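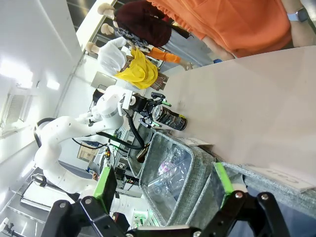
CLONDENARD OPENS ITS FALL BASKET SWAP TO EVERYONE

6/16/24

Hi all, Khang Ninh here from the Clondenard shop, and I finally get to share some news I've been sitting on since spring! Starting in October, our basket swap is open to anybody who walks in, members or not.

If you haven't come by before, it's simple. You pick up one of our fabric storage baskets (the gray ones go fastest, so come early if you're a gray person), fill it with drinks and small things you'd be glad to get yourself, and trade it for someone else's. Water, canned drinks, a card with a note on it, all good. Please keep glass out of it, and nothing that needs a fridge.

Last season we traded 158 baskets, which still makes me grin. This time we'll have 12 packing tables, and our friends at Iltoren are bringing sweaters and scarves for the clothing corner.

Baskets are $2 each and you keep yours afterward. Doors open at noon, at our Ulirgate location only.

Press questions can come straight to me at the Clondenard front desk.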